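Storing apples and pears without a cellar

tia_tapley
We moved to Ornby in May and have no cellar or garage. Has anyone kept fruit indoors on open shelves? Mine would be white cubbies like these.
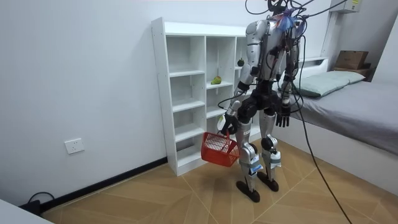
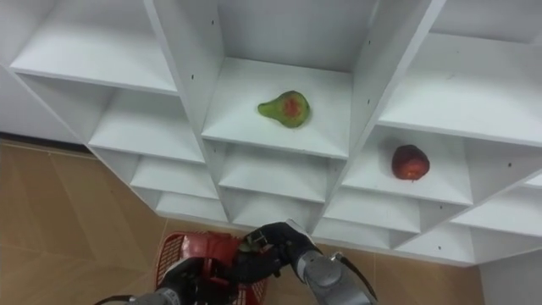

Reply 1
hkettle
Apples, yes, if the room stays cool. Turn the heat off and don't let them touch. Pears I'd put in the fridge.

Reply 2
Pondstead13
Disagree on the fridge. Mine went mealy in there. I keep them on a shelf and check daily.

Reply 3
hkettle
Which variety? Bartletts won't last on a shelf.

Reply 4
Pondstead13
Bosc. Fair point on Bartletts.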